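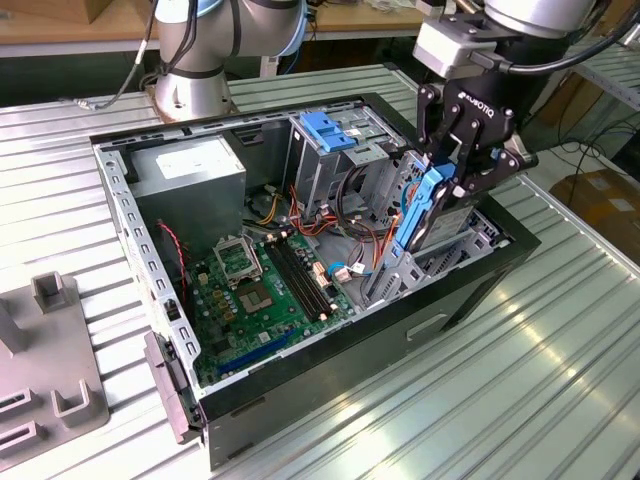 Did anyone lose their job when the arms went in?

Nobody was let go. The refurb bench at Sokorer had seven people on it before the arms and it has seven people on it now. What changed is who does which part of the day, and I'd be fibbing if I told you everybody loved that at first. I certainly didn't! I'd been pulling drives by hand for years and I was quick at it, and it stung a bit to be told a machine would be taking over the part I was good at.

So what do the arms do?

Hard drives, mostly. We get old office desktops in by the pallet, and every one of them needs its drive pulled and a checked one put back before it can go out again. There are two arms at our station. The machine goes on its side, the panel comes off, and the drive comes out in its plastic carrier. We call the whole setup Gimlow, which was the project name on the paperwork and it stuck (there was a vote for something funnier, but management didn't go for it).

And what do you do all day?

Everything on either side of that. I open up the cases, look them over, clip cables out of the way, decide what's worth saving and what goes to scrap. I also do the fiddly repairs, which used to get pushed to the end of the shift when everyone was tired and cranky. Now I get to them in the morning with a fresh cup of coffee and I have to say it's a lot nicer.

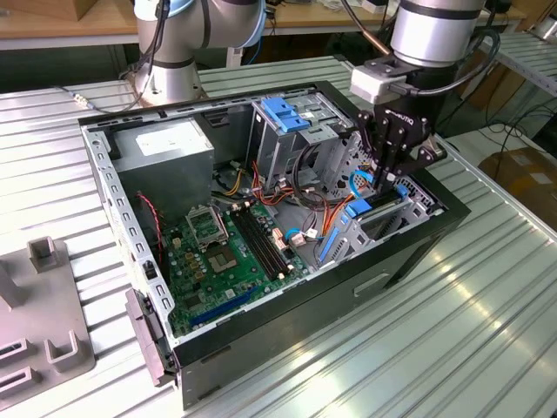
The drive end of the case, with the gripper reaching in.

Is it faster than a person?

On a single computer, no. I can still beat it, and I've proved it more than once when somebody was dumb enough to bet lunch. Over a whole shift is a different story, mostly because I slow down after lunch and it doesn't. On a decent day we get almost 60 desktops through the station, and my hands don't ache when I get home, so I've stopped complaining about the lunch bets.

Did you need training? I don't know a thing about programming.

Neither do I! The training was two days. Day one was all safety: where to stand, where the stop buttons are, what the lights mean, how to clear a job before you put your hands in. Day two was running the station with somebody from Wróbel, the company that set it up for us, standing right there to answer questions. You pick the case model from a menu on the screen and off it goes. If you can work the self-checkout at the grocery store you can do this, and I'd say our screen is the friendlier one.

What goes wrong?

Cables. Always cables. Every manufacturer bundles them a little differently, and every person who ever opened that computer has stuffed them back in their own special way. If a wire is lying across the carrier, the job stops and the light goes yellow, and one of us comes over to sort it out. Bent latches are the other big one. In the first few weeks I felt like I was babysitting. These days I know which cases are going to be trouble and I set those aside to do by hand.

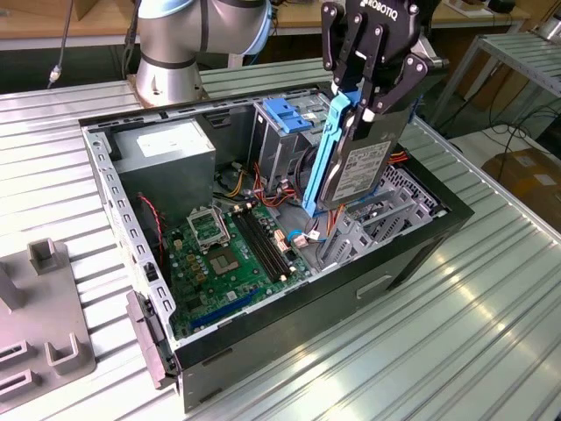

Answers by the Lead Bench Technician
Refurb Floor, Sokorer

Are you nervous working next to it?

I was, sure. It took me a while to stop flinching when the arm swung back. It moves slower when people are working close by, and it stops if it bumps something, and we all had to bump it on purpose during training so we'd know what that felt like (a firm nudge, like a big dog leaning on you). What helped most was that any of us can hit stop for any reason and we don't have to fill out a form about it. That was in writing before the thing was ever switched on, and I'd tell any other shop to ask for the same.

Does it keep score on you?

We asked this one too, loudly. Pimeo, the software that runs the job list, logs the computers and the stops. It doesn't log who was standing there. Our supervisors see totals for the station at the end of the shift and that's the level they talk to us about.

Did the pay change?

A little, for the people who signed up to be station leads, since they're the first call when the light goes yellow. The rest of us stayed on the same rate. I think there's a fair argument that everyone who trained on it should have gotten a bump, and I've made that argument, and I'm going to keep making it.

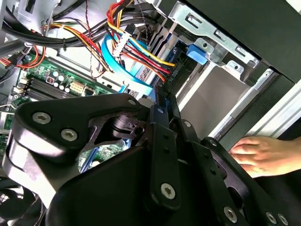
While I'm on the subject, the shift pattern moved as well. We used to have a late crew just for drives, and that's gone now; those folks came over to days, which most of them wanted, though a couple really liked their quiet evenings and were sorry to give them up. If you're about to go through this where you work, bring up hours early. We spent so long talking about the machine itself that the schedule got settled in a hurry at the end.

Can I come and see it?

If you work for Sokorer at another site, yes, please do. Tuesday is best, after the morning delivery is put away. Wear closed-toe shoes, tie your hair back, and check in at the front desk so they can call down to the bench.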